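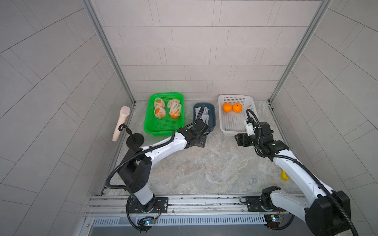 Zuletzt geändert: September

Start | Geräte | Zubehör | Testberichte | Kontakt

Keskinen Duo – zweiarmige Tischzelle zum Auspacken von Obst

Der Anbieter Lasari verspricht eine Zelle, die Orangen »ohne Aufsicht« aus dem Schaumnetz holt. Das Material ist dankbar gewählt: Netzware im grünen Korb, leere Netze in die dunkle Schale, ausgepackte Früchte in den weißen Korb. Wie oft ein Netz am Greifer hängen bleibt, steht nirgends im Datenblatt.

Geliefert werden zwei Arme mit Greifern und eine Aluschiene mit Montageplatten. Die Platinen sitzen offen neben den Armsockeln, dünne Kabel laufen an der Schiene entlang. Neben Obstsaft würden wir das so nicht betreiben – ein Gehäuse kostet extra.

Lasari nennt 600 Früchte pro Schicht. Archana Sisodia vom Vertrieb konnte uns nicht sagen, wie lang diese Schicht ist. Probestellung: 10 Tage, Einweisung 3 Stunden. Vor einer Bestellung unbedingt mit eigener Ware testen.

Kontakt: Testredaktion Flisiva, Kuldeep Nautiyal | © Flisiva | Nach oben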